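Masking the gripper out of a wrist camera stream

Updated 29th December

If your camera sits at the wrist, part of every picture it sends is the robot itself. The gripper housing takes up the top of the view and hardly changes, and a feature tracker loves it. It will lock on to the fingers and tell you the arm has not moved. A static mask fixes most of this. You need Cellix 9 or later, a calibrated camera, and an arm you can jog by hand or from the pendant.

1. Record a masking run

Start the Clavedow driver and turn off auto exposure. Jog the arm slowly through its normal working range, over as many different backgrounds as you can reach. Save 315 frames. Fewer will work on a plain floor, but patterned carpet needs the extra variety. Leave the gripper open for the whole run.

2. Build the variance map

Load the run in Cellix and choose Tools, Masks, New from run. The tool works out how much each pixel changes over the run. Pixels on the gripper stay low and everything else goes high. Set the threshold to 19 to begin with.

If the mask comes out with holes, the usual cause is a shiny part picking up moving highlights. Raise the threshold a little at a time. If the mask spreads into the floor, the arm did not move enough – go back and record again.

3. Check it by eye

Matte black parts give a clean result. Watch the bottom edge of the housing, where small parts hang down into the view and the gaps between them are narrow. I close those gaps with the Fill tool. You lose a thin strip of picture and the tracker stops finding false corners there.

Dark things in the workspace are a different matter. A black tube just under the gripper should not end up in the mask. If it does, it stayed in the same part of the view for too much of the run.

4. Grow and save

Grow the mask by a few pixels to cover vibration. Save it next to the calibration file, then add this line to the camera config:

mask_file: wrist_mask.png

Restart the driver. The log should report the mask as loaded.

5. Test it

Hold the arm still, then move it in a straight line and compare the tracker output with the joint readings. On my setup the tracker kept almost 610 features per frame with the mask on, none of them on the gripper. Redo the mask whenever you change the fingers or remount the camera.
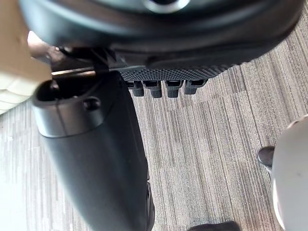 Wrist camera view before masking, gripper housing at the top.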